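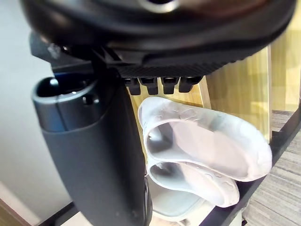

Nigel Horrocks told me that when he was a boy the only person allowed past the kitchen in outdoor shoes was the doctor, and even the doctor got a look. I wrote that on the first page of my notebook and knew I'd picked the right subject!

Shoes at the Door: Indoor Footwear Habits in Beltavness
Summer project report, August 2019

Why I chose this

I grew up in a slippers house. My best friend grew up in a boots-on-the-sofa house, and we have argued over it since primary school. When our tutor said we could choose any everyday habit for the summer project, I wanted to know how people in one small town decide what goes on their feet indoors, whether it has changed over the years, and what happens when visitors turn up. I thought I might run out of things to ask. I came home from the first afternoon with eleven pages and a sore hand.

How I did it

I spoke to people in 46 households during July, most of them in the old terraces along Ross Street and the rest on the Drollura estate, where the houses were built after 2000. I used the same short set of questions each time and then let people talk (they did). I asked whether shoes come off, where they go, what is worn instead, and whether guests are asked to do the same. Nobody's house number appears in this report, and Mr Horrocks said I could use his name as long as I spelled it properly.

What I found

In 40 of the households shoes come off at least some of the time, which was far more than I expected. The rules are wonderfully fiddly, though. One family takes shoes off for upstairs only. Another has them off in the front room but on in the kitchen, since the kitchen leads to the hens. A couple on Drollura have separate slippers for the bathroom, a habit they picked up from a lodger years ago and kept after he moved out.

The biggest difference between the two parts of town was the floor. Ross Street has a lot of old stone and tile at the back, and people there told me about cold feet before I'd even asked. They like a thick sole and a closed heel. On the estate, with carpet nearly everywhere, plenty of people just wear socks, and the worry is about mud. I loved this because I had gone in thinking it would all be down to age or upbringing, and here was the actual ground under people's feet having its say.

Guests were the part everyone wanted to talk about. Only 4 households keep spare slippers for visitors. Most people said they would never ask a guest outright, but they hope the row of shoes by the door will do the asking. I then found out how many guests never notice the row. One woman told me her brother-in-law has walked past it every Christmas without a glance, and that she now puts down an old towel and says it's for the dog.

I also went to Irnero, the shoe repair shop by the bus stop, and had a brilliant hour there looking at insoles and sheepskin offcuts. They do resole slippers if the upper is good, mostly the stitched kind. With glued ones it depends on what is left to glue to. I had no idea you could have a slipper mended, and I've got a pair waiting to go in.

Problems

I only went out in daytime, so I missed a lot of people who work. July was also the wrong month for slippers! Several people had to go and find theirs to answer my questions, and one pair was in the loft. People may also have made themselves sound tidier than they are. Twice I was told it was a strict shoes-off house by someone standing on the hall carpet in trainers.

What I would do next

I'd like to go back in winter and ask the same households again, especially on Ross Street. I'd also ask children separately from their parents, because the few who chipped in gave very different answers. My question about where shoes are kept needs rewriting, too, as half the replies were about coats.

Thank you to everyone who let me in, and to Irnero for the tea. I took my shoes off every time.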